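**Dridus workshop, progress report no. 2**
07/03/2022
To: Kátia Fontes, Vasconcelos small projects fund
From: Yevhen Shevchuk

Dear Kátia,

I send you the second report on the two-arm robot which we build in the shared workshop. The first part of the grant is now spent, except for 60 euros which I keep for cables and screws. The list of costs is in the attached sheet.

**Mechanical work**

Both arms are mounted and they move through their full range. The left shoulder had a small play in the joint after the first month. I opened it two times, and the second time I found that a spacer from the Flokel kit was thinner than in the drawing. I have printed a new one and the play is gone. The grippers are the same as in the proposal, but I changed the surface of the fingers, which was too smooth for thin plastic.

**The bag task**

As we agreed, the robot must learn to handle soft objects, and we have chosen plastic shopping bags. They are cheap, and every member of the workshop has too many of them at home. The robot should take one bag from the floor and hang it by the handles on a hook on the wall. For the hook we use the small adhesive type, with a piece of red tape at the top so that the camera finds it more easily on the white wall.
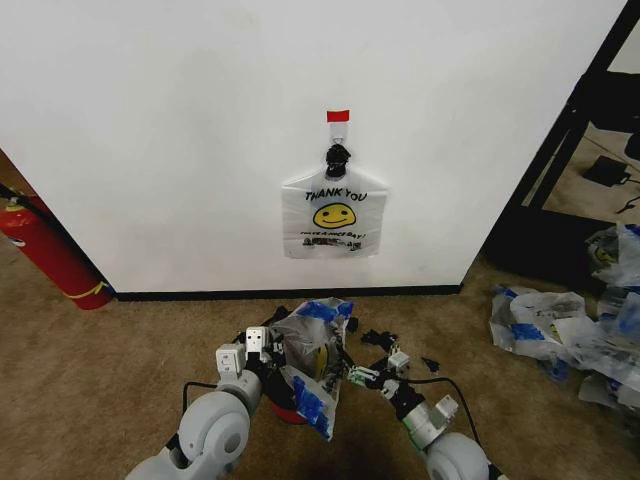 Kátia, you wrote to me after the last report that a bag with knotted handles is too kind to the robot, and that in a real kitchen the handles will be open and lying flat. I agree with this remark. The knot gives the fingers something thick to hold. I propose to keep it until July and then to begin with open handles, first with new bags and later with used ones.

Until now we have recorded 300 attempts by remote control. The plan says 1,000, so we are behind. The main reason is my working hours, and also the Hiklow controller, which lost the connection to the right arm during long sessions. After the last update of its software I did not see this fault again, but I would like to test it longer before I call it solved.

**What I ask from you**

Please confirm if the second payment can come before July. I need from it one spare motor for the wrist and a better power supply. I would also like to move a part of the travel money to printing material, if the rules of the fund allow this.

With kind regards,
Yevhen Shevchuk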